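Steamed buns for one, in October

When the mornings become dark I stop eating bread for breakfast and I go back to steamed buns. In my country we bought them hot near the station, but in this town there is only one shop which has them, Pamari, and they come frozen in bags of 20. I take four at a time. More than this does not fit on my tray, and if they touch each other the skin tears.

My pot is a small electric one with a steel tray. I paid 559 for it, and it was the cheapest in the shop which had a glass lid. I wanted the glass — I am a person who likes to look.
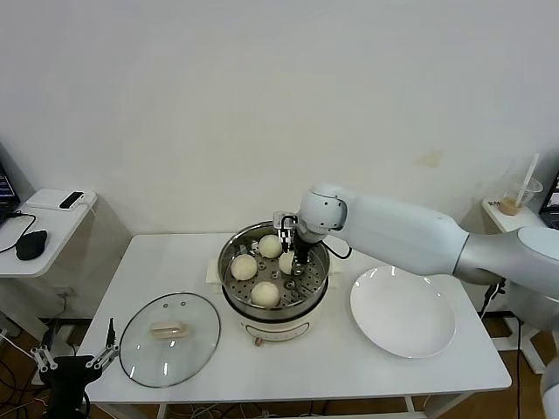
I put water under the tray, only a little, and I leave the buns in for nearly 20 minutes. Then I switch off and wait before I open the lid. My mother always did it so, and I have never tried the other way. The lid I put down flat on the table and the plate must be ready on the other side, a big one, so that the buns have space between them.

With them I eat a boiled egg, or pickled cabbage when I have it. Next month I would like to make the dough myself, if I find the right flour.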